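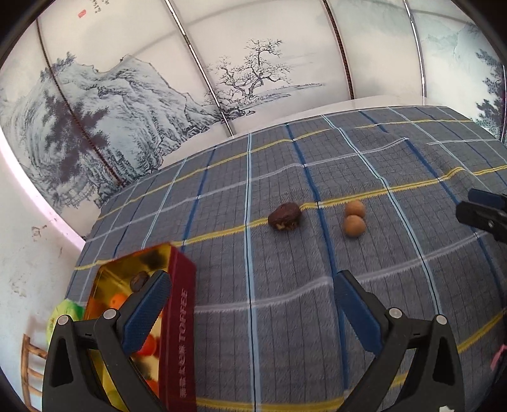 Talks > Screen and Sound > Speaker notes

Scoring a sports film on a small budget
Humaira Jadoon

Start with the rowing clip, no sound. Let it run. Then play it again with the cue.

Grestov was my second feature. The director wanted an orchestra for the final race. We had eight players and a church hall in April, heating off between takes because the mics picked it up.

What we did: recorded each string part four times, players swapping chairs. Mention the tuning problem here.

Temp music. The editor had cut the race to a big Hollywood track and everyone had fallen in love with it. I asked for it to be taken off for a week. They gave me two days – enough.

17 cues in the finished film. First draft had a lot more. Training montage now plays with oar noise and breathing only. Play Xolalpa excerpt for comparison, drums all the way through.

Money: hall, players, mixing. Around 500 dollars went on parking and lunches, so budget for it.

If time, Flutlow trailer. Otherwise go to questions.

Shares 17 | Comments 8

Related
Casting real athletes: notes from Nalleck
Colour grading for night matches
Dialogue editing in a moving boat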